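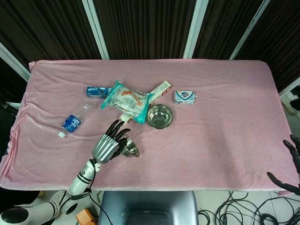 I'm looking for people who snack at their desks and are willing to write it all down for me. I run Warrier, a little newsletter about how folks eat when they work from home, and I want my next big piece to come from real kitchens and real spare bedrooms instead of my own guesses. You know the kind of eating I mean — a small blue box with cookies on it, a plastic bag of something half tucked on top, all of it dumped on a blanket while you answer one more email. If that sounds like your afternoon, keep reading!

So what would you be doing? For 22 days you keep a food diary. Meals, snacks, the spoonful of peanut butter at the counter, everything. I don't need calories and I don't want them (please, no weighing). I want the time, what you ate, where you were sitting, and a line or two on what was going on. Bored, on a call, kid home sick, whatever it was. You can type it or write it by hand and mail me the notebook. I can read almost any handwriting except my own.

After that we talk on the phone twice, once in the middle and once at the end. I'm a talker, so set aside a full hour for each.

Who I'd love to hear from: anyone over 18 who works from home at least 4 days a week, in or near Trotirbridge or Nomcombe. Part-time is fine. Odd hours are more than fine — I have almost no night workers so far and I'd really like 2 or 3. If you've had an eating disorder, or tracking food makes you feel lousy, please skip this one and look after yourself. I'll have other projects that don't involve diaries.

The pay is $500, half when you start and half after the second call. The money comes from a grant through Basturell, and they don't see your diary, only a list of who got paid. I'll change your name and your job in anything I publish, and you get to read your part before it goes out. If you hate it, we fix it or I pull it.

I plan to run the whole thing in December, so diaries need to be going well before then.

To apply, send me a short note through the contact page by 2018-05-20. Tell me what you do for work, what room you do it in, and the last thing you ate while doing it. Skip the resume. I answer everyone, though I can be slow when the inbox piles up, so give me a week before you nudge me.

Oh, and couples who both work from home can apply together, but you each keep your own diary and no peeking!

22 shares
4 comments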